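Caring for Shared Buildings: Planned Upkeep in Small Towns
Speaker notes, opening session
Posted in September by the Coman Office of Public Property

Good morning, and thank you to the town of Braltitz for hosting this session. I will speak for the first half hour and leave the rest of the time for questions. Printed copies of the maintenance calendar are on the table by the door.

[Pause for latecomers. Start with the budget point.]

Most of the towns represented in this room own more buildings than they did a generation ago, and they look after them with fewer staff. A library, a town hall, a fire station and two or three former schools are a typical holding. Each one has a roof, a heating system, drains and windows, and each of those has a working life that can be planned for. Our office asks every member town to keep one written record for each building, and to review it once a year before the budget is set.

The record need not be long. It should state when the roof was last inspected, who holds the keys to the boiler room, where the water shuts off, and what was spent in the past year. In Puslow, the first complete set of records covered 14 buildings. Before that work was done, the shutoff locations for several of them were known only to one employee, who was close to retirement.

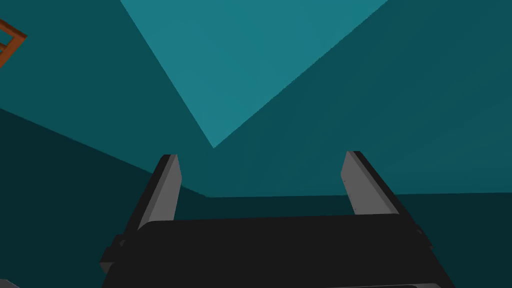

I would now like to turn to the question of small repairs. A town council will usually discuss a new roof at length. It will seldom discuss a blocked gutter, although the gutter may be what ruins the roof. For this reason we recommend a standing fund for minor work, which the building supervisor may spend without a separate vote. The limit should be set in writing and reported each quarter.

Puslow set its limit per job and asked for a single-page report. The first report listed 2192 dollars in total spending, most of it on gutters, door closers and a cracked basement window. The council accepted the report without debate and renewed the fund for a further year.

[If time is short, skip to inspections.]

A word on contractors. Towns that call for help only in an emergency pay emergency rates. Vovis and Braltitz now share one service agreement for heating equipment. The contractor visits both towns on the same trip in early fall, and the two clerks keep the same checklist. The agreement took a full winter to negotiate — chiefly over the question of which town would be billed for travel — and both councils have said they would sign it again.

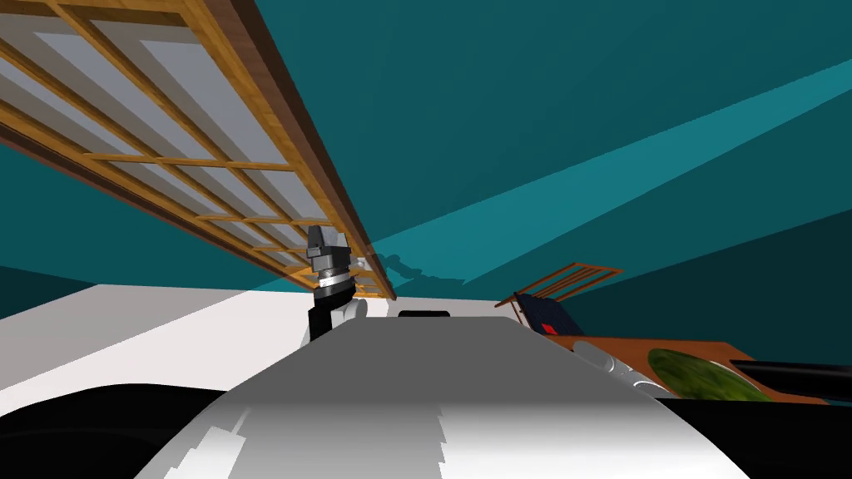 Inspections are the third part of the program. We advise a walk-through of every building in spring and again in fall, done by two people with the written record in hand. One of the two should be someone who does not work in the building. Staff who pass a stain on the ceiling every morning stop seeing it.

The walk-through form has 5 sections: roof and gutters, exterior walls, heating, plumbing, and access. Access includes ramps, handrails, door widths and outdoor lighting. Please fill in every section, even where there is nothing to report. A blank section cannot be told apart from one that was missed.

Completed forms should reach our office within 14 days. We file them by building and return a copy with comments. Where a form points to a structural concern, we will arrange for an engineer to call the town directly — please do not wait for our written comments before closing off an unsafe stair or porch.

[Take questions on the form here, before the closing items.]

Two closing items. Applications for the small grants program open at the end of the month, and the form now asks for the most recent walk-through. Towns joining the shared purchasing list for salt and filters should give their quantities to the clerk at the front table before the noon break.

Related items
Walk-Through Form and Instructions
The Vovis and Braltitz Heating Agreement: Common Questions
Setting a Minor Repairs Fund
Puslow Building Records: First-Year Report
Small Grants Program: How to Apply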